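Workcombe cell 6, bench notebook
July, started 14:20

Working on the setup rules for the planar pushing task before anyone logs more runs. The current sheet (Brurkis, rev 2) was written for a gripper and doesn't carry over well to a single finger. Notes below are for the next revision. Anything marked "rule" I want in the sheet; the rest is my own bookkeeping.

Board. The maple board is now treated as part of the fixture. Rule: screw it to the table, never clamp by friction alone. Screw heads at the near corners stay in the same table holes between sessions. If a screw is moved, the board frame is re-taught and the old offset file is retired, not edited.

Finger height. Spent most of the afternoon on this. The old sheet says "close to the surface", and two setups done to that wording will not agree. Set the clearance with a feeler gauge at five points, four corners plus center, and write down the smallest value. The maple is planks glued edge to edge, so check across the seams as well as along them. Rule: no run starts if the corner readings disagree by more than the tolerance on the sheet. Tolerance still to be decided; Kpodo uses a tighter one than I think this board can hold through a humid month.

Force limit. Contact stop set to 20 N in the controller, tested against the load cell before the first run of a session. The software limit is not a safety function and the sheet should say so in those words. The risk assessment covers the cell, the tool and the task together — a change of finger reopens it.
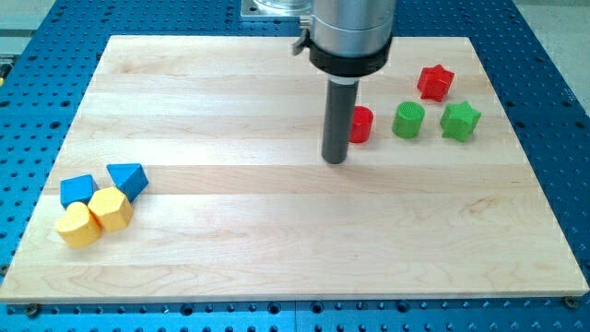 Finger over board, blocks in two groups: blue and yellow left, red and green right.

Start layouts. Rule: every layout gets an ID and is placed from the printed sheet, not from memory. Blocks in contact at the start are allowed only if the layout says so. A tight group behaves differently from spaced blocks under the same push, and the two must not be pooled in the results. Log contact pairs by color and shape (yellow heart to yellow pentagon, and so on). "Left group" is not a valid name in the log.

Entry into the cell. Resetting blocks by hand means hands under the finger. Rule: arm to park position, protective stop confirmed on the pendant, then reach in. Pause in the script does not count as a stop. I found 31 resets in the old log with only a script pause recorded. Copied the line numbers into the incident sheet under 686.

Logging. Failed runs are kept. A run is void only for a reason on the list: wrong layout, board moved, stop triggered by a person, camera dropout. "Looked bad" has been used as a reason and is coming off.

Open items:
Clearance tolerance, agree with Kpodo.
Wear check on the finger tip, interval not set.
Ask Vinmont for their block drawing so the edge radius is on record.
Park position needs a name in the program instead of raw joint values.

17:45. Arm parked, drives off, key back in the cabinet. Draft of rev 3 goes in the shared folder once the tolerance line is filled in.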